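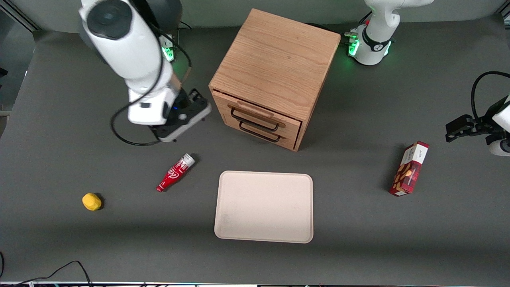 ホーム　プロジェクト　ファイル　課題　Wiki　ログイン

# Govari 双腕グリッパ比較データ

Lovo の小部屋で、二本の腕に平行二指グリッパを付け、制御器と指先を取り替えながら机上の小物をつかませた記録です。性能自慢の資料を期待して来た方には、先に「既知の問題」の節をおすすめします。そちらのほうが長いです。

## 概要

- 試行数：100 を超える（失敗も一件残らず含む）
- 指先の種類：4
- 制御器：Portela（位置制御）、Flelberg（力制御寄り）
- カメラ：固定一台、手首に各腕一台
- 最終更新：2018年5月9日
- 管理：Arlindo Caldeira

データ名の Govari は、最初に借りた棚に貼ってあった札の文字から取りました。略語ではありません。何の略かという問い合わせが三度あったので書いておきます。

## 机の上のもの

木製の二段引き出し、縁のある浅いトレー、赤い小さなボトル、黄色い丸っこいもの、赤いタータン柄の菓子箱。机はつやのない濃い灰色です。黒い指と灰色の机という組み合わせは見た目こそ落ち着いていますが、輪郭を拾う側のプログラムからは評判がよくありません。

引き出しの取っ手は黒くて細い針金状のものが上下に一つずつ。上段を開ける課題では、閉まりきった状態と少し出た状態の両方を開始位置に使っています。後者のほうが楽だろうと全員が思い、後者の成績のほうが悪くなりました。取っ手の位置を決め打ちしていたためです。直しました。直した版が `drawer_b` です。

黄色い物体はラベル上では `yellow_01` です。当初は「レモン」と呼んでいましたが、レモンではないという意見が出て議論が長引いたため、番号になりました。

## フォルダ構成

`trials/` に試行ごとの関節角、指の開度、制御器の状態。
`fixed/` に固定カメラの映像。
`wrist/` に手首カメラの映像。左右は別フォルダです。
`notes/` に手書きメモの書き起こし。字が読めなかった箇所は伏せ字にしてあり、機密ではありません。

時刻はすべて制御器側の時計に合わせてあります。カメラ側の時計は信用しないでください。

## 比較の条件

同じ対象物に対して、指先だけを替える組と、制御器だけを替える組を分けています。両方を一度に替えた日もありますが、何がよかったのか誰にも言えなくなったので、その分は `mixed/` に隔離しました。集計には入れていません。

成功の判定は、対象物を持ち上げてトレーの上で放し、そのまま枠の内側に残ること。トレーの縁に引っかかって止まったものは失敗です。ここは甘くしたい誘惑がたいへん強く、実際に一度甘くして、数字が見違えるようになり、元に戻しました。

菓子箱は長い辺を指に対して斜めに置いた試行が中心です。まっすぐ置けばどの指先でもつかめてしまい、比較になりません。手首から見た指の向きと箱の向きの差は、`trials/` の `yaw_offset` に入っています。
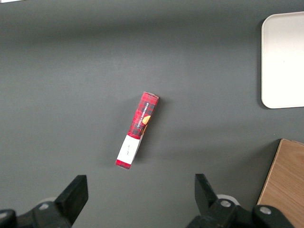
箱をつかむとき、Portela と Flelberg のどちらを使えばよいですか。

箱の角度が毎回変わるなら Flelberg を選んでください。指が先に片側へ触れても押し切らず、箱が回って収まるのを待ちます。置き場所が決まっているなら Portela のほうが速く、設定項目も少なくて済みます。

## 既知の問題

- 試行 41 は左右の腕の名前が入れ替わっています。中身は正しく、名前だけが間違いです。修正すると他所の参照が壊れるので、このままにしています。
- 指先 C は開度の零点がずれています。閉じきっても閉じきったと言いません。`finger_c_offset` を引いてから使ってください。
- 手首カメラは指先に近いぶん、つかむ直前に対象物が指に隠れることがあります。固定カメラ側で補えますが、今度は腕が隠します。両方から隠れた区間には `occluded` が付いています。
- 腕から垂れたケーブルが視野に入る試行が多数あります。束ねると手首の可動範囲が減り、束ねないと映ります。われわれは映るほうを取りました。
- Flelberg の力の記録は 3,000 行ごとに一行抜けます。原因は調査中です。調査中と書いてから二か月になります。

## 使い方

`python load.py trials/` で一覧が出ます。出ない場合は末尾の斜線を確認してください。斜線がないと黙って終了します。エラー表示を足す予定は7月です。

学習に使う場合、試験用の分割は `split.txt` のものをそのまま使ってください。無作為に分け直すと、ほぼ同じ配置の試行が両側に入り、立派な成績が出ます。

## 連絡

不具合は課題欄へお願いします。指先の図面がほしい方は Caldeira まで。C の図面だけは旧版しか残っていないので、零点のずれごと再現できます。

当サイトでは利用状況の把握のため Cookie を使用しています。［同意する］［設定］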